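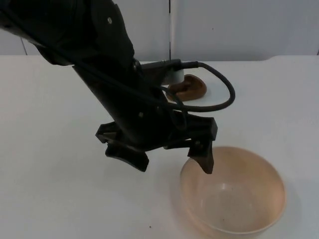 Fig. 1. Worktable, white top.

Coffee Tasting Table, Group 2 report
Shobha Rodrigues, Vignesh Kandasamy, Drita Ristić, Szu-yu Sin
Advisor: Chukwuemeka Yusuf

1. What we wanted to do

Small hands-on coffee display for the December open house. Visitors come up, look, smell, touch, then fill in a card. Our question was dull but we needed it settled: does the dish change what people say about the coffee? Shobha's idea, from her shifts at Callen (cafe by the bus loop). They put beans out in whatever is clean and she swears people ask more questions when it's wood.

Budget was tight so no buying dishes. Everything borrowed from home or from the Birnlow kitchen shelf. That's why nothing matches.

2. Materials

One bag of dark roast from Pratier, 1000 g. Way too much, we still have most of it. White table, wiped down before every session with plain water (the spray we tried first smelled of lemon and you could not smell any coffee over it). Bowls and small dishes, mixed. Cards and pencils.

3. Setup notes

Wood first. Dark roast in a brown wooden bowl looks rich up close but from standing height the beans kind of dissapear into the bottom, especially on the side away from the window. Vignesh wanted to fill it to the rim. We said no, people scoop.
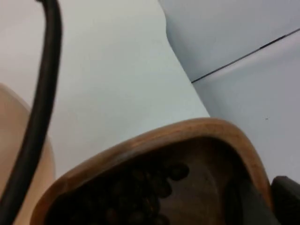
So we kept it low and let them lean in. Leaning in is good for smell anyway. Szu-yu pointed out that the rim should be thick enough to grab, visitors pick the bowl up even if the card says dont.

Pale bowl next. Opposite problem, every crumb shows and it looks messy after one visitor. But people saw right away there was something in it. Also easier to clean, quick wipe and done. Wood needs a dry brush, coffee dust gets into everything. 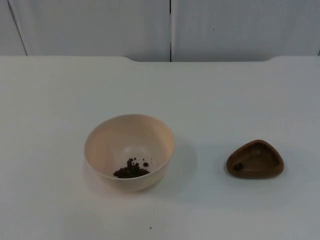
Fig. 2. Cream bowl with dark granules, small triangular dish to the right.

4. Trial run

Friday, 11 visitors, all from the Menon building. Two skipped the smell question. Comments for wood: "warm", "like a shop". For pale: "clean", "is this dirt?" (sorry Vignesh). Not enough people to claim anything, and we didnt swap the order, Drita caught that afterward.

5. Still to do

Swap order halfway. Bigger print on the cards. Return the bowls to Birnlow, washed. Use up the rest of the bag.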